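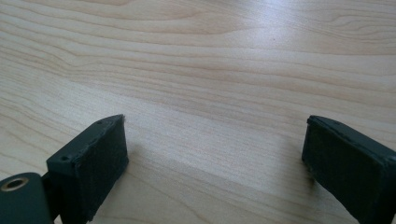 I'm teaching our arm to pick up buttons by walking it through with the hand-held gripper, and after 20 tries it still closes too early. My table is pale with long wavy grain, and there's a bright glare toward the upper right. Could that be confusing it? Thank you all so much – I'm new at this!
Sevim Eren

Welcome, Sevim! I'd tame that glare first, so close a blind or turn the table a bit. Then record some 145 more, nice and slow, and pause a moment before you squeeze.
Judit Vincze

Plain cloth on the table. Worked for me.
Cengiz Başaran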